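Report of discharge (Grisa)

A report of discharge is a written account that a police officer in the municipality of Grisa must submit after firing a service weapon outside training. It is addressed to the municipal police authority and is separate from any criminal inquiry into the same event. Similar documents exist in the neighbouring districts of Floter and Vullell, where they go by other names.

Background

Before the present rules were adopted, officers in Grisa recorded the use of firearms in the ordinary station log. Entries were often short, and some gave only the time and the street. A review of 468 log entries, known as the Gyamfi review after the station where it began, found that the number of shots fired was missing from 50 of them. The authority then introduced a standard form, which has been in use in all stations since the following July.

Contents

The form has 2 parts. The first is completed by the officer and covers the place, the light and weather, the warnings given and the number of shots. The second is completed by a supervisor who was not present, and lists the witnesses spoken to and the items collected. Warning shots and accidental discharges are reported in the same way as aimed shots. The killing of an injured animal is also covered, although a shorter version of the first part may be used.

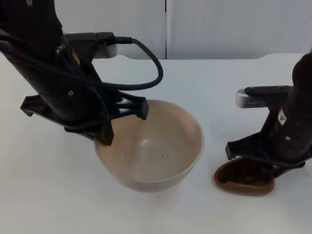

Robot arm with black parallel gripper over a white tabletop.

Review and publication

The completed report passes to a review panel, which may accept it, return it for correction or refer it to the public prosecutor. The panel does not decide on discipline — that remains with the head of the station concerned. Accepted reports are kept in the municipal archive, and a summary without names is open to the public on request.

Floter applies a similar procedure but limits the written summary to 200 words. In Vullell the report is made orally to a duty magistrate, and a clerk prepares the written record.

See also

Police accountability
Use of force
Station log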